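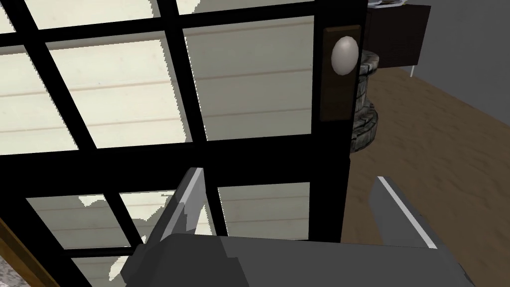 Door opening in sim: how many demos before you stop?
Posted in Simulation and Data Collection

glasshouse_yae
I've been collecting door demonstrations for our Trindden policy since March and I think I've finally hit the point where I need other people to talk sense into me. We teleoperate everything in simulation with a wrist view and two room views, and the total as of this morning stands at 2464 episodes, spread over a whole family of doors. Solid doors are fine. Lever handles are fine. What keeps me up is the glass kind with the black grid, with a round white knob on a dark backplate, because from the wrist you get a big slanted lattice of bars and pale siding behind the panes, and the knob is a small egg up near the top of the view while the open fingers are still way down at the bottom. The policy seems to love those bars. In replay it drifts toward the nearest crossing of two of them and closes on nothing, over and over, poor thing. So my question for you kind folks is whether I should keep recording more of the same, or go back and change how I record. I have maybe two more weeks of operator time to spend and I'd love to spend it well.

mutua_k
Welcome to the glass door club, Yae! I went through this with the Otudmont kitchens last year and my heart goes out to you. My vote is to change how you record. When we looked closely at our demos, every one of our operators had the same habit: they'd line up in the room view, where the knob is easy to find, and then push straight in. The wrist camera hardly ever saw the approach from an awkward angle, so of course the policy was lost the moment it got there by itself. We had people start from bad poses on purpose (too low, too far left, wrist rolled over) and recover from there. We only added 128 of those and it made more difference than the whole month before it.

arai_bench
I'm going to disagree with Mutua a little, with affection. Recovery demos are lovely, but they are slow and they wear people out, and tired operators give you mushy grasps. I'd look at the rendering first. Yae, do you see those ragged white patches along the edge of the siding where it meets the black grid? We had the same sort of speckle in one of our scene packs, and it moved around with the camera, so the network was getting a bright little flickering thing right beside the bars in every single episode. A round white knob and a small white blotch aren't so different when your input gets shrunk down. I would fix the textures, re-render the episodes you already have from the saved states, and retrain before anyone touches a controller again.

glasshouse_yae
Oh, I'd gotten so used to those patches that I stopped seeing them. They're in there, yes. We do save full states, so re-rendering is possible, though it would tie up our machines for a good while and I'd have to be very sweet to Kohei, who has the queue booked. Do you remember if it helped a lot, or only some?

arai_bench
A fair amount for the glass doors, and nothing I could measure for the rest. I should be fair and say we changed the crop size in the same week, so I can't swear which of the two did it. Kohei will forgive you.

mutua_k
See, that's the part that worries me! If you change the crop and the textures together you'll never know. And real glass has glare and smudges and odd reflections anyway, so a bit of visual mess in training doesn't scare me. I'd leave the blotches alone.

afaf.k
Hello all, long-time reader, and I mostly work on labeling, so please take this for what it's worth. Messy glass is one thing, but a rendering seam always sits in the same place relative to the frame, and a smudge doesn't. I'm with arai_bench there. I'd also ask what your success label looks like, Yae. On the Monport set we found 22 episodes marked as successes where the fingers had only brushed the knob and the operator had nudged the door along with the palm. They were all glass doors, and I think people were in a hurry to get away from them. It took me one long afternoon with a pot of tea to find them, and we threw them out.

glasshouse_yae
Afaf, I went and looked over lunch and I've already found 5 like that, and I was only skimming. Two of them are mine, I'm sorry to say. Our label just checks the hinge angle, so anything that moves the door counts.

afaf.k
Then I would add finger contact with the knob to the check before you do anything else. It runs on your saved states, so it won't cost you any operator time.

mutua_k
Seconded, and I'll stop arguing with arai_bench long enough to say so. After that, please do try a small batch of bad starts, even just one afternoon's worth, with the wrist low and the fingers already open under the middle rail. I'd dearly like to know if it holds up on somebody else's doors.

glasshouse_yae
Okay, here's where I've landed for now. The contact check goes in tonight. Then I'll re-render only the glass doors, same crop as before so we don't muddy things, and retrain on that. Asuka has offered to record bad starts in the meantime, so they'll be sitting there ready for a separate run. Mutua, could you post how far off you let people start? I don't want her beginning from somewhere the arm can't get out of.

mutua_k
Happy to! Let me dig up the settings file when I get home this evening. From memory we kept the roll under a quarter turn and rejected any start where the elbow was near its limit, but I'd rather give you the real values than my memory of them.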